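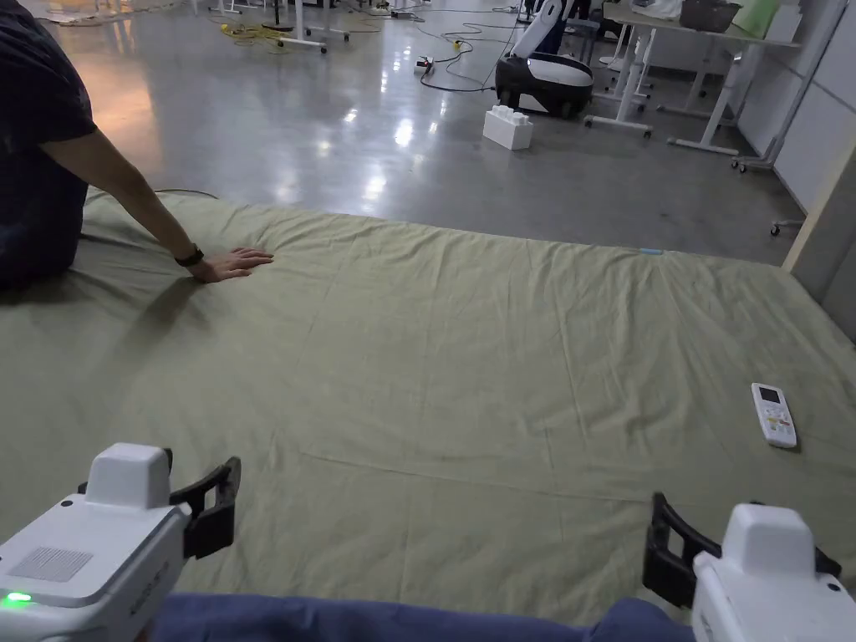

*Sheet test, hand-held pair, view from the head camera. Remote still on the sheet.*

# Hand-held grippers for bedding: curved fingers or flat pads?

**saltmarsh_k** · Oct 14, 2020

We have been trying two sets of hand-held grippers on cloth and I'd like to hear from anyone who has done the same. The pair in the picture has the black curved fingers. The other set is the Vateo pair with flat rubber pads.

The job is a bedsheet laid flat: take the near edge in both grippers, fold it to the far edge, smooth it, then fold again the other way. We did 300 folds with each set. The curved fingers finished 299 of theirs. The flat pads dropped the edge far more often, mostly on the second fold when there are two layers to hold.

What I don't like about the curved fingers is that they pick up the thing underneath as well if you press down too hard. Has anyone found a way round that?

**pindle**

299 out of 300 sounds too good. What counts as finished? If you allow a second go at the edge, nearly any gripper will get there in the end.

**saltmarsh_k**

Second go allowed, third go not. Same rule for both sets.

**pindle**

Then I would publish the first-go figure too. A person holding the gripper corrects without thinking. An arm won't. I have seen a gripper look fine by hand and then be hopeless once it was bolted on, as the wrist could not get low enough to the floor.

**oddjob_lathe**

Agree with pindle on first-go numbers. Disagree on the rest. The point of doing it by hand is to find out whether the finger shape works before you spend weeks on the arm. If it fails by hand you can stop there.

On picking up the layer underneath: we had the same with the Fesberg fingers. We put a thin strip of silicone on the inside of the tip and took the edge off the outside with wet and dry paper. It helped on cotton and did nothing for fleece.

**tern77**

Is that sheet on a mat? It looks raised at the far side. A soft base makes this worse. When you press, the tips sink and the cloth rides up between them. Try it on bare concrete for one session and see if the double pick-up goes away. If it does, your fingers are fine and you need to control the height better.

**saltmarsh_k**

Fair point. I'll do a run on the bare floor. The trouble is that a bed is soft, so I can't leave it like that.

**tern77**

No, but at least you'd know which problem you have.

**grebe_and_co**

Question about the camera. We use a head camera as well, and with an olive sheet on a grey floor ours was poor at finding the edge. The ceiling lights reflect off polished concrete and the exposure drops. Did you lock it?

**saltmarsh_k**

Locked, yes. We left it on auto in June and had to throw out most of what we recorded. I also tried a second camera on each gripper, but close to the cloth all you get is green.

**grebe_and_co**

I would still keep the wrist cameras. Close up you can see whether the finger has one layer or two, and the head view can't tell you that.

**pindle**

Not with a plain sheet you can't. With a check or a stripe, maybe.

**oddjob_lathe**

What about the remote? Do you fold round it, or does it have to come off first?

**saltmarsh_k**

It has to come off first. It is a separate task: pick up the remote, put it down off the sheet, then start the fold. The flat pads win here. They hold the remote square. With the curved fingers it tends to turn in the grip unless you take it across the narrow side.

**oddjob_lathe**

So you want one gripper for the hard stuff and one for the cloth. Kramer do a finger with a flat inner face and a curved tip. The set we bought cost 65 more than the plain ones and took 3 screws to fit. Not perfect at either job but we stopped swapping.

**tern77**

We had those. The tip wore quickly on ours. I went back to plain curved fingers and accepted the odd twisted remote.

**marl_pit**

Anyone tried the Kovico controller with either set? Ours has a delay on closing that I can't tune out, and on thin cloth you notice it.

**grebe_and_co**

Yes. Turn the filtering off on the trigger input. The closing gets jumpy, but the delay goes.

**marl_pit**

Will try that, thanks.

**saltmarsh_k**

I'll go back through the recordings for the first-go counts and post them here for both sets, then do the bare floor run with the curved fingers.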